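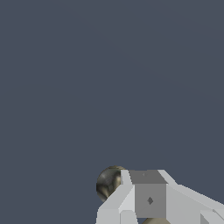 4.2 Setting up and looking after the simulated cell

Figure 3 shows the wrist view as it stood after the final round of adjustments described in this section. The gripper sits low and slightly to the right, with the diamond on the front face of the palm block in plain sight. We mention the diamond because it became the most useful feature of the whole cell, a distinction for which it was never designed.

The cell is a copy, in simulation, of the bench unit at Grernville. It was built in Jodidel, our in-house simulator, over a period that the project plan gave as one week in May and that the project did not. The arm, the gripper and the mounting plate were entered from drawings supplied by the workshop. The drawings agreed with each other on most points. Where they did not, Thabiso Tshabalala went downstairs with a pair of calipers, and the calipers were taken as final.

The gripper model is deliberately coarse. Each finger is a handful of flat panels, shaded in plain greys, and the palm is a single block. An earlier version had rounded edges and screw heads, and it brought the contact solver to its knees whenever a finger brushed against anything. Removing the screw heads cost us nothing except the good opinion of the colleague who had drawn them. The sphere was left with its mottled, metallic finish, as a plain one gave no sign of whether it was turning or merely sliding. The background is a flat slate blue for the same practical reasons, and for want of any strong feelings about the alternatives.

Most of the upkeep concerned the camera mount. In the model, as on the bench, the camera is fixed to the wrist by an offset and three angles, and these are stored in a settings file. Any change to the arm files caused the offset to be read again, and on four occasions it was read in the wrong units. The result was a camera placed well inside the palm block, from which the view was grey and restful. We now run a short check before each session:

The arm is sent to its home pose and the fingers are opened fully. The position of the diamond is read from the wrist view and compared with a stored value. If the two differ by more than 5 pixels, the session does not start and the offset must be entered again by hand. The fingers are then closed and opened once more, and the reading is repeated.

The check takes 38 seconds. Over the full study it was run 130 times. It stopped the session on most of the occasions when it should have done and on one when it should not, the last being traced to a stored value that Tumelo Dlamini had typed with two digits swapped. The value was corrected on 23/01/2021 and has been left strictly alone.

A second fault took longer to find. The right finger would at times come to rest slightly wide of its commanded position, and the error grew over long sessions. We suspected the solver, then the joint limits, then each other. The cause was a friction term carried over from the Brornell gripper used in our earlier work, which had been applied to one finger only. Setting both fingers to the same value removed the drift — and also spoiled a rather promising paragraph on wear, which has been cut.

No further changes were made to the cell before the grasping trials reported in Section 5. The settings file is kept under version control, with a comment on its first line stating the units in capital letters.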